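2018-02-09
Notebook, document lab, Lorine Street side

Long day with the Paulauskas loan file, and I want to get this down while it's fresh (and while I can still read my own scribbles!). For anyone picking this up cold: it's the home refinance matter, the one where the family says the signature on the second deed of trust isn't theirs and the lender, Hisine, says it is. We have 29 pages in all, 17 of them originals and the rest photocopies that look like copies of copies.

I started with the notary page, partly because I've been putting it off. Under side lighting the seal impression is nice and deep on the originals dated November, and then on the disputed deed it's so shallow that I had to turn the sheet nearly all the way around before I caught the rim. That could just be a tired embosser or a person in a hurry, so please don't anybody go writing "forged seal" in the draft. I've put "shallow impression, cause undetermined" and I'd like it to stay that way until we have more stamps from the same notary to set beside it. 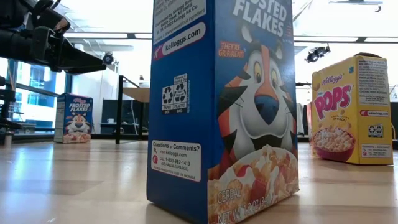
The signatures took up most of the afternoon. I have 3 known ones from the bank card and the closing papers, and I'd be a good deal happier with a dozen. The disputed one has the same overall shape, but the pen stops and starts in the loop of the P, and there's a little blob of ink right where you'd expect the line to be moving fastest. The known ones sail straight through there. It's the kind of thing I'd call suggestive, and I went back and forth on that word for longer than I care to admit.

Scans are at 360 dpi for now, which was my mistake, as I'd left the setting over from the Skorkska job. Good enough for the layout comparison, too coarse for line quality. I'll redo the signature pages higher tomorrow and keep the first set in the folder so the log matches.

One more oddity, and I nearly missed it. The staple holes on the deed don't line up with the page it's supposed to have been attached to. The first sheet has two pairs, the deed has only one, and the spacing is off by around a staple's width. Pages do get pulled apart for copying, of course, and put back together crooked. Still, I'd like a second pair of eyes on it before I say anything to the attorney.

To do: ask for more known signatures, older ones if the family has them (canceled checks would be lovely). Ask Hisine again for the original of the payoff letter. Rescan. Originals are back in the cabinet, sleeve by sleeve, and the sign-out sheet is filled in.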